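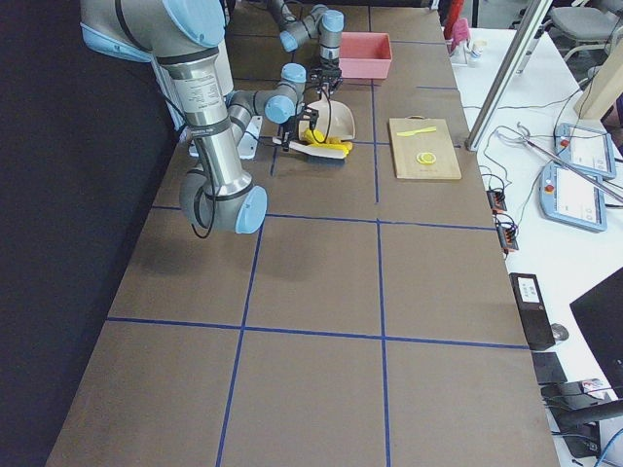 # Shared arm tables: questions we get a lot

Welcome! If you've just been given bench time at Leddale, read this before your first booking. It covers the two-arm tables, the good practice we've settled on and the few rules we won't bend. Last updated 2023-09-01.

**Do I need training before I touch anything?**

Yes, and it's fun. The induction takes one morning and you'll be jogging an arm by the end of it. Until you're signed off, you can watch, take notes and set out props, but only while both arms are stopped and the person running the table has said "clear".

**Who holds the pendant?**

One trained person per arm, or one person for both if they have the two-arm sign-off. Keep the pendants on the desk side, within reach, red button facing up. Don't put a laptop, a jumper or your lunch on top of them. If you walk away from the desk, even to grab a pen, stop both arms first.

**What is the blue tape for?**

We love the blue tape! It splits the tabletop into big cells so everyone is talking about the same patch of table. Write down which cell each prop starts in and which cell you want it to finish in. A note like "board, right of the arms" will mean nothing to you in October.

Please don't peel it up or add extra lines in the same colour. If you need a temporary mark, use the white tape and take it off when you finish.

**Can both arms work in the same cell?**

They can, and some of the best tasks need it. Sweeping up is a great one: one arm has the brush, the other looks after the dustpan, and neither is much use alone. The rules for shared cells are:

- Run each arm's path by itself first, with the other one parked.
- Run them together at slow speed, all the way through, 3 times without a stop.
- Only then bring the speed up, one step at a time.
- Change one path and you start again from the top. Yes, even for a small change.

**How fast can we go?**

The cap on shared tables is 328 mm/s at the gripper. It's our own house limit and it sits on top of whatever your risk assessment says, so the lower number wins. Most household tasks look better slow anyway – bristles flick things everywhere if you rush them.

**Is a slow arm safe to reach past?**

No. Slow arms still pinch, and the gap between two arms can close from both sides. Hands stay off the tabletop whenever either arm is live. If a prop rolls away, let it roll, stop the arms, then pick it up.

**What props are allowed?**

Heaps! Light household things are ideal: brushes, small bins, boards, play food. Please stick to these limits:

- Nothing over 9 N of grip force unless you've booked the Pultex table.
- No glass, no real blades, no open liquids. Plastic knives are fine.
- No real food left on the table overnight. We've had ants.
- Soft or bristled tools get checked for loose bits before each session.

**Where do cables go?**

Along the desk and away from the arms' reach. Cables on an arm need enough slack for the full range of the wrist, and you should check that by hand-guiding it before the first run. If a loop catches on a joint, stop and refix it. Don't hold it out of the way while the arm moves.

**What do I record?**

We use the Jokora log sheet, which fits on one page. Fill in the task name, start cells, end cells, speed, and every stop with a short reason. Stops are good information and no one gets marked down for them! A sheet with 17 stops and clear notes beats a tidy one that leaves them out.

**Do we follow the published standards?**

Yes. The robot safety standards come first, and this page is only our local layer on top. Printed copies are in the Daly room. Have a read of the parts on shared workspaces before you write your first risk assessment, and bring your questions – we really enjoy that chat.

**How do I leave the table?**

Arms parked, grippers empty, pendants back on the desk, props in their tub. Sweep up any crumbs and bristles. Allow 12 minutes for this at the end of your booking, and a bit more if you've swapped gripper fingers, as the originals have to go back on.

**Can I bring a visitor?**

Please do. They need to sign in, stay on the walkway side and wear closed shoes. If they'd like to have a go, book them into the next induction.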